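Virstead Underbed Storage Drawer, Large – Four Months In

I bought two of the Virstead underbed drawers in December, one for our room and one for the spare room. We live in an apartment with a single closet, and the bed frames sit high enough that the space under them was going to waste. Before these I used zippered fabric bags from Cernow. They held plenty, but they sagged in the middle and you had to get down on your stomach to drag them out.

The Virstead comes flat in one box. There are four side panels, a base in two halves, a lid that folds down the center, and a bag with the casters and screws. Assembly took me 30 minutes for the first one and much less for the second. The instructions are drawings only and mostly clear, except for step 6, where the drawing shows the base the wrong way up. If your screw holes don't line up at that point, flip the base over and try again. You need a regular Phillips screwdriver, which isn't included.

Measure before you order. The listing gives the height of the box without the casters. With them on, mine needs just over 7 inches of clearance, and the side rail on the spare bed hangs lower than the slats do. It cleared, but barely. If you have a center leg under the bed, measure to that too, and remember the drawer has to come out at the side or the foot without hitting it.

On a wood floor it rolls well. On the rug in our room it takes a firm pull, and the front wheels catch on the rug's edge if you come at it from an angle. The handle is a cloth strap sewn through the front panel. It has held so far. I would have liked a second one on the back so you could get at it from either side of the bed.

The lid is the weak point. It lies flat when the drawer is full, but when it's half empty the fold dips and dust collects in the crease. I wipe it every couple of weeks. It also doesn't latch, so don't count on it to keep out a cat.

As for what fits, ours holds two winter comforters, a set of flannel sheets and four sweaters. The spare one has the off-season clothes and a sleeping bag. I sort everything on top of the bed first and then load the drawer from the back forward, with the heavy things over the wheels. 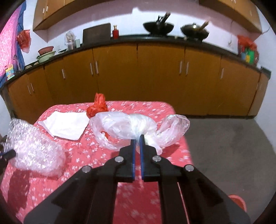
I did try vacuum bags inside the drawer, the Sleiman ones in the medium size. They make the comforters flat enough to fit a third, but they go stiff and won't bend around the corners of the box, and two of the six had lost their seal by February. I've gone back to folding.

My sister-in-law, Océane Lévesque, has the Varketti version, which costs $13 more. I've used hers when staying over. The wheels are better and the lid is one solid piece, but it's shallower and wouldn't take our comforters. For clothes and shoes I would pick the Varketti. For bedding, the Virstead.

One caster came with a bent stem. I wrote to the company in the evening and had a reply the next morning, and the new part came in the mail with no charge and no return needed.

Four stars. I'd buy it again for the wood floor and probably look for something with bigger wheels for the rug.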